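Sat 27 July

Drivetrain, practice chassis. Present: Farías, Cisternas, Somogyi.

Swapped the left gearbox for the spare. The old one had play in the second stage and the output shaft was scored where the circlip sits. Kept the housing, binned the shaft. Spacers on the new one are 2 mm, same as June, so the bumper mounts did not need to move.

Re-tensioned both belts. Left tracks to the centre of the pulley now. Right still walks outward under reverse; Géza thinks the idler bracket is out of square. Not checked yet. 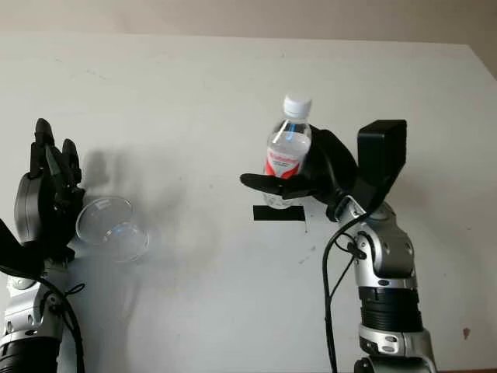

Encoder calibration after the swap. Commanded 400 cm straight, battery fresh off the charger, carpet side. First run finished 103 mm short with a drift to the right. Found the wheel diameter constant still set for the old tread. Corrected it and reran: distance acceptable, drift unchanged, consistent with the right belt. Did not touch the gyro gains.

Current limit left at the June value. Nicanor wants it raised for the ramp test. I would sooner see the brownout log first.

To do:
Square up the right idler bracket, then repeat the straight run
Thread locker on the gearbox bolts (dry fitted today)
Order M5 nylocs, bag of 200, grey bin is nearly out
Label the spare CAN harness
Ximena C. to merge the constants file before anyone else deploys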